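Grovden Town Supporters Board > Matchday > Away ticket prices and coach for Dradville

sjoseph_east
Club has put the Dradville away tickets up. We get 1160 this time, down from 2528 in the cup. On sale from 10 in the morning at the ground, 4 per person. Coach leaves from the Salian Road end as usual.

backpostpete
1160 is poor. We took more than that there in April and half of it was standing in the rain.

Parvathi Shetty
We didn't take more than that in April. It was 1000 and we sent some back. I was on the ticket desk.

backpostpete
Fair enough, felt like more. Still think they should give us the whole end.

oldnorthbank
They won't, their season ticket holders are in the other half of it. I'd worry more about who plays left back. Kearton can't run and the loan lad keeps getting caught upfield.

sjoseph_east
I'd keep the loan lad in. He got caught twice on Saturday but he also made the goal.

oldnorthbank
Got caught four times by my count. Sudheer, you'd pick him in goal if you could.

Parvathi Shetty
Play three at the back and the problem goes away. We looked better that way in the second half.

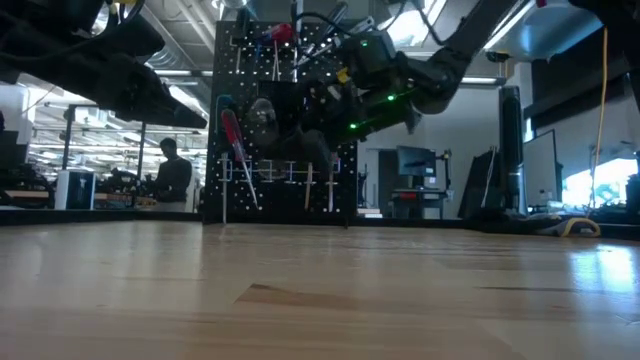
Re: Coach times

backpostpete
Is it stopping on the way back? Last one didn't.

sjoseph_east
One stop, twenty minutes. Pay the driver when you get on.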